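Wedley Totes — Frequently Asked Questions

Last updated Saturday, May 1, 2021

Quick answers to the stuff we get asked most. Read through before emailing please, we're a small shop and the inbox is slow. Orders first, then printing, then washing and folding, then returns.

ORDERS

What's the smallest order you take?
20 bags, one design. Want two designs? That's 20 of each.

And the biggest?
300 per order without calling first. Over that, write to us and we'll check stock before you pay anything.

Can I buy just one?
From the ready-made page, yes. Whatever's left over from our own designs. No custom singles.

How long does it take?
Ten working days from the day you OK the proof. Not from the day you order! People miss this one a lot. If the proof sits in your inbox for a week, add a week.

Can you rush it?
Sometimes. Ask before you pay. Rush costs extra and we'll tell you how much up front.

Do you ship outside the US?
Canada only right now. We stopped overseas in March, too many lost boxes.

THE BAGS

What are they made of?
Three kinds at the moment:
Wurnex — the light one. Thin cotton, folds small, good for handouts and book fairs.
Tostari — the heavy one. Canvas, flat bottom, stands up by itself when it's full.
Thammasiri — in between. Cotton, longer handles, goes over a winter coat no problem.

What colors?
Wurnex in white and natural. Tostari in natural only. Thammasiri in white, natural and black.

How long are the handles?
Wurnex and Tostari have 25 inch handles, measured along the strap end to end. Thammasiri handles are a bit longer, see the size chart on its own page.

Do they have pockets?
No. Tostari has a small loop inside for keys. Thats it.

Is there a zipper or snap?
No.

How much can I carry?
Wurnex is for papers, a sweater, lunch. Don't load it up with cans. Tostari takes groceries, books, whatever. If the handle stitching goes on a Tostari within a year, send a photo and we'll replace it.

PRINTING

What kind of file do you need?
PDF or a big PNG with a clear background. Phone screenshots come out fuzzy, we will send them back.

Where does the print go?
Front, upper half, centered. Can go lower if you ask. Can't go over the side seams or on the handles.

Can I have both sides?
Yes, costs more. Wurnex is thin so a dark print may show through to the other side a little.

More than one color of ink?
Up to three. Black on white is the cheapest and holds up best in our experience.

Do I get a proof?
Always. Check the spelling. Then get someone else to check the spelling. We printed 67 bags for a choir with the name of the street wrong and it was wrong on the proof too.

WASHING

Can they go in the machine?
Wurnex and Thammasiri yes, cold, inside out. Tostari — spot clean only, canvas shrinks and goes wavy.

Dryer?
No. Hang by the bottom hem, not by the handles, or the handles stretch.

Will the print fade?
A bit, over time. Inside out helps more than anything.

Bleach?
Please no. Not even on the white ones.

FOLDING AND IRONING

My bag came out of the wash in a ball. What now?
Normal for cotton. Lay it on a clean table, print side up, and pull it out from the corners. Bottom corners first, then the two top ones. Take hold right at the edge of the fabric, not in the middle, or you just make new creases. 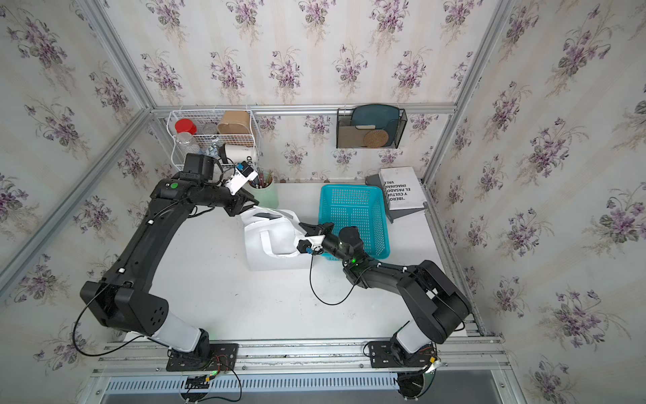

Handles last. Straighten each one so there's no twist in it and lay both down flat over the body of the bag. Smooth with your palm from the middle outward.

How do you fold them for shipping?
Same way every time:
1. Bag flat, print down.
2. Handles folded down onto the bag.
3. Left side in by a third, right side over it.
4. Bottom up to the middle, then once more to the top.
Print ends up on the outside so you can see which one it is in a drawer.

Can I fold across the print?
For a day or two, fine. For months, better not. A hard crease left in ink can crack. Roll them if you're storing a lot.

Can I iron it?
Yes, medium, print side in. Never put the iron right on the ink. Put a dish towel between if you have to go over that part. Tostari is better with steam held a little above it.

Whats the best way to keep a pile of them at home?
Fold them all the same size and stand them up in a box like file folders. Or stuff them all inside one Tostari, which is what most of us do here.

RETURNS

Can I send back custom bags?
Only if we messed up. Wrong ink, crooked print, wrong count, bad seam. Write within two weeks of delivery and attach a photo of the bag laid flat, whole bag in the picture, in decent light.

Can I send back ready-made ones?
Yes, 30 days is the old policy, it's now 25 days. Unwashed, unused. You pay the postage.

The count in my box is off.
Count again first please, the thin ones stick together. Still off? Email with your order number and we'll send the missing ones.

I approved a proof with a mistake in it.
We can't refund that one. We can reprint at a discount, ask.

Do you take old totes back?
Only ours, any condition. Clean ones get passed on, worn out ones get cut up for rags. Drop off or mail them in, no refund for these.

CONTACT

Who do I write to?
Nikola Petkov handles custom orders and proofs. Everything else goes to the general inbox, use the form on the contact page. Put your order number in the subject line or it takes forver to find you.

Can I call?
Mornings only, Monday to Thursday. Leave a message if we don't pick up, we're probably at the press.

Can I see the bags before ordering?
Yes — sample pack is one of each kind, blank. Cost comes off your first custom order. Sample packs ship on Tuesdays.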